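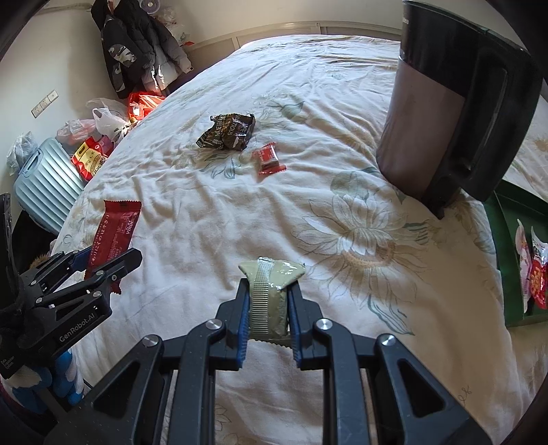 Bedroom, room 8: snacks on the flowered bedspread.

Move-in check, Ilton house, September 2019
Checked by me, Belmiro Vieira

Food kept off bedding: NO. Come on, folks! Snack packets all over the bed, plus a green tray with a couple more. Crumbs bring ants (ask me about May). Please find them a shelf or a box with a lid.

Appliances on a hard surface: NO. The big dark one with the curved handle, kettle or blender, I didn't check which, can't live on a bed. Kitchen counter, please.

Fan: OK where it is, up by the coats. I'd still like the coats hung a bit farther away from it.

Smoke alarm: OK, nice and loud.

Window latch: sticks. Attila Sipos has it on his list.

I'll be back in 10 days for another look.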